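# Getting usable demos out of hand-held grippers (the packing-tools recipe)

A few people have asked how we got the Nalora policy to stop fumbling the tool-packing task, so I'm writing down the whole recipe while I still remember it. Most of the gain came from changing how we collect, and hardly any from the model, which is a bit deflating if you enjoy fiddling with models as much as I do.

Quick background. Paweena Srithong wrote our training code and I look after collection. We train on demonstrations recorded with a pair of hand-held grippers, each with a marker cube on it, plus a head camera looking down at the table. The cubes give us the pose of each gripper, the policy learns from that, and then we run it on the two-arm setup. Our first batch was 1000 demos and it was rubbish. The second batch was smaller, 527 after cleaning, and it beat the first one comfortably on the same held-out layouts.

## 1. Check the cubes before you check anything else

Print your markers matte. Ours were glossy the first time (my fault, I liked the colour) and every overhead light turned a face into a white blob. Stick them on flat, press the corners down, and give each hand its own set of IDs so the tracker can't swap left and right halfway through an episode.

Then run the tracker live and wave the grippers about like a goose. Tilt them, cross your wrists, reach to the far side of the table. If the pose jumps, fix it now! I once recorded a whole afternoon with one cube mounted a quarter turn off, and Paweena was very nice about it, considering.

## 2. Do a boring calibration

Rest each gripper in a fixed spot with the jaw closed and hold still while you count to three in your head. We do this at the start of every session, and again after anyone bumps or adjusts the head camera. The offset from cube to jaw tip gets solved from those still moments, so a sloppy hold here smears into everything you record afterwards.

Open and close each jaw fully a couple of times as well. You want the whole travel in the log before you start grabbing things.

## 3. Set out the task, then mess it up

Our task is small hand tools and a plastic box. In the first batch I laid everything out neatly, box upright, tools in a row, and the policy learned that the world is neat. In the second batch we shuffled between every episode: box standing up, box on its side, opening towards you, opening away, tools close together or way over at the far edge.

The box on its side is the fiddly one. You have to go in with the jaw pointing forward, keep hold of whatever's in there, and avoid shoving the box along the table with your knuckles. Do the slow version a few times with nothing recording until your hands know it.

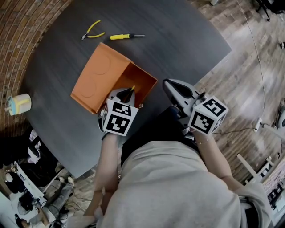 The other thing I'd been doing wrong was parking my spare hand. When only one gripper has a job, it's tempting to drop the other one down by your side where the camera can't see it, and then you've got a long gap in half your data. Keep it up over the table, somewhere its cube stays visible, and hold it fairly still. A hovering hand is fine. A hand that drifts about while you think is not, because the policy will copy the drifting (ours did a sort of conducting motion for weeks, quite musical really).

## 4. Move like the arm has to

You're quicker than the robot and your wrists bend in ways its wrists can't. Before each session I spend a few minutes watching a replay on the arms to remind myself how slow they are. Pause for a beat before closing the jaw, and again before letting go. Those pauses gave us much cleaner grasp timing.

If you fumble, don't toss the episode straight away. A drop followed by a calm second go is gold. A drop followed by swearing and three panicky stabs goes in the bin.

## 5. Clean hard

Our filter is dead simple:

- drop any episode where either cube is lost for longer than half a second
- drop any with a jump in pose between neighbouring samples
- watch what's left at double speed and bin the weird ones by eye

The last step is tedious, so split it up. Paora Waaka and I swap halves and check each other's, mostly because we disagree about what counts as weird.

## 6. Train, and look at the failures by layout

We fine-tuned for 2000 steps and changed nothing else from the first run. When you evaluate, log the starting layout alongside the result. Ours showed nearly all the leftover failures were with the box on its side and a tool sitting deep inside, so that's what I'm recording more of in March.

If you try this and your tracker flips IDs when the cubes get close together, send me the log. I've got a half-finished fix and would love another set of hands on it.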